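I spent a Sunday watching a fake robot tidy a fake apartment, and I had way more fun than I expected! The method is called Drira, and Cyrill Brunner's group at Narkton trains it entirely in simulation - 939 practice runs, then 11 rooms of chores it hasn't tried.
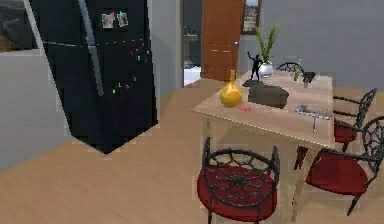
The dining area, spiderweb chairs and all.

What's new is that Drira makes 2 guesses before every grasp and keeps the safer one. Brunner says that cut the dropped items a lot (the older planner, Holzer, just goes for it).
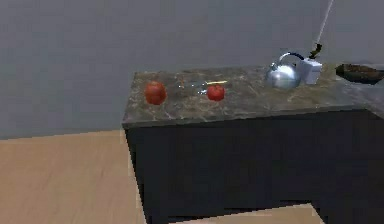 Clear things are still a pain, he told me, and so is anything shiny.
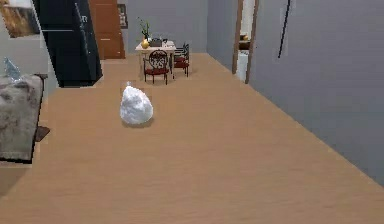 Getting around is the other half of the job. Drira plans its whole route first, then checks it again as it rolls. Something like that lumpy white thing out on the open floor, between the bed or sofa and the gray wall, means a new path, and it gets over 200 tries to find one.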